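在卧室里教机器人挂衣服:从晾衣架到第一件球衣(家庭制作教程)

发布于 2018/12/18,分类:自制机器人

上一篇写完手指的翻模之后,好多人问我什么时候让它干点正经活。好,这篇就讲挂衣服和取衣服!我用的是自己攒的 Munent 手臂加 Vollum 控制板,你用别的也行,思路都一样。

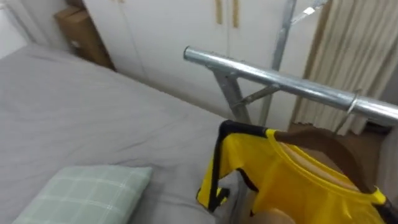 一、先把场地定下来

我家没有工作间,所有东西都在卧室里搞。一开始我也想过去 Rismont(我们这边的共享工坊)做,那边地方大,可是每次收工都得把架子拆掉,第二天重新标定,标定一次我就想放弃一次。后来干脆搬回家,金属晾衣架支在床边上,不动了。

架子放床边有个好处:衣服掉了是掉在床单上,捡起来拍两下就能接着来。床单建议铺素色的,我铺的灰色,和亮色衣服分得很开,写颜色分割的时候省了好多事。花床单我也试过,识别出来的轮廓像一张地图,别提了。

架子一定要稳。我那根横杆是镀锌管,比较粗,斜腿和立柱之间有细撑拉着。如果你的架子一推就晃,先去解决晃的问题,在底脚绑点重物,或者靠墙顶住。手臂碰到横杆是早晚的事,架子跟着跑两厘米,后面的坐标就全歪了。

二、选第一件衣服

别从衬衫开始!扣子、领子、袖口,全是坑。也别用毛衣,一拉就变形,手臂一松它还在那儿慢慢往下坠。

我选的是一件黄色球衣,黑色包边。理由很朴素:领口大,衣架进出不费劲;颜色亮,相机一眼就能找到;包边和主体颜色差得多,边缘检测特别听话。唯一的麻烦是料子有点反光,灯一打就出一块白。我的办法是把窗帘拉上,只留顶灯,反光就固定在一个地方,写个掩码盖掉就行。

衣架用木头的。铁丝衣架太细,深度相机经常看不见,塑料的又太滑。棕色木衣架肩膀那一段有厚度,深度图上是一条清清楚楚的弧线,拿来当定位基准很合适。

三、手指

我现在用的是米色的光滑指套,指尖做成圆的。之前有一版指尖是平的,边缘比较锋利,夹薄料子确实稳,可是会勾丝,我牺牲了一件 T 恤才肯承认这个问题。

圆指尖的毛病是夹不住单层布。所以不要让它去捏布的中间,去捏下摆的边,那里一般是折过缝过的,厚一点,手感(呃,手臂感)好很多。

指套装好以后检查三样东西:

指套根部有没有拧着。拧着的话夹紧时会偏向一边,布就从另一边溜走。
两根手指合拢时指尖有没有对齐。对不齐就松开螺丝重新来,别指望程序补偿。
表面有没有灰。硅胶特别爱沾毛,拿湿布擦一下,晾干再用。

四、标定横杆的位置

这一步最枯燥,可是值得慢慢做。

先把衣服全部取下来,只剩光杆。手臂降到低速,用手动模式把指尖移到横杆左端的管口旁边,记一个点。然后沿着杆往右移,移到你够得着的最远处,再记一个点。两点连线就是横杆,程序里写成一条线段就好,不用建什么精细模型。

接着给这条线段加一圈安全距离,我给的是 30 毫米。低于这个值手臂经过时我会心跳加速,再大呢,衣架的挂钩就够不到了。

管口那头要单独处理。它是敞口的圆管,深度相机看过去中间是个洞,程序有时候会以为杆子在那里断掉了,接着就兴高采烈地往里伸手。我直接在左端画了一个禁入的小方块,从此天下太平。

还有,杆子上如果绕着铁丝钩、绳圈这类小东西,要么拆掉,要么也圈进禁入区。这种细铁丝深度图上基本看不见,衣架滑过去会卡住,手臂不知道,还在使劲。

五、找衣服的下摆

我的流程是这样的:

第一步,拍一张彩色图,用颜色把衣服整块抠出来。
第二步,在抠出来的区域里找最低的那条边,当作下摆。
第三步,沿着下摆取中间偏左一点的位置,作为抓取点。
第四步,拿深度图核对,看这个点离相机是不是和衣服其他部分差不多远。差太多就说明抓到背景去了,重新来。

第三步为什么偏左?我的手臂装在那个方向,偏左一点手腕不用拧得那么厉害。你的装在另一边就反过来。

袖子垂下来的时候很容易被当成下摆,我被骗过无数次。后来加了一条限制:候选的边要足够长,短的统统不要。袖口的边短,一下就筛掉了。

六、慢慢伸手

接近衣服的时候,一定从下面往上走。正面推过去,布会被指尖顶开,等你合拢手指,它早就飘到后面了。从下往上,让下摆自己落进两根手指之间,成功率高得多。

速度我设的是最高速的 18%。看着是真慢,慢到我可以去倒杯水,但是布不会乱晃。你可以先用更低的速度跑一遍空动作,手就放在急停旁边,没问题了再往上加。

夹住以后别马上拉!先停 2 秒,让布稳定下来,再往下轻轻带一点点,看手指电机的电流有没有变化。有变化说明真的夹到了,没变化就松开,退回去,再来一遍。

七、取下来和挂回去

取衣服的时候,我是让手臂连衣架一起拿的。先扶住衣架的肩部,往上抬,等挂钩离开横杆,再往外退。顺序千万别反,先退再抬的话,钩子会拽着整个架子走。

挂回去比取下来难,难在钩子的朝向。衣架在手里会转,尤其是衣服左右重量不一样的时候。我的土办法是在抬起之后让手腕停一停,等它不转了,再拍一张图看钩子开口朝哪边,不对就转手腕。优雅谈不上,能用。

第一个晚上我跑了 33 次,记录全写在本子上。建议你也记,不用多复杂,写清楚抓的哪里、在哪一步出的问题就够了。等你翻回去看,会发现问题老是扎堆在同一步,我的就是钩子。

八、几个常见问题

手臂总是抓偏一点点,每次偏的方向还一样?
多半是相机支架松了。先拧螺丝,再重新标定,别急着改代码。

白天好好的,晚上就认不出衣服?
颜色阈值是按白天的光调的。要么晚上重新调一套,要么像我一样拉窗帘只用顶灯,白天晚上一个样。

床上的枕头会不会干扰?
浅色的一般不会,只要和衣服颜色差得远。要是枕头正好和衣服一个色系,拿走吧。

控制板报过流?
Vollum 的默认限流偏保守,但我不建议一上来就调高。先看看是不是手指卡在衣架和布之间了,我遇到的都是这个情况。

可以不用 Munent 的手臂吗?
可以。有位读者用 Lawal 的套件在做,臂展短一截,就把架子挪近些,安全距离那一步要重新量。

代码我还在整理,注释里骂人的话有点多,得先删一删。下一篇打算写衬衫,扣子那部分我目前还没有头绪,有做过的朋友请在评论里救救我!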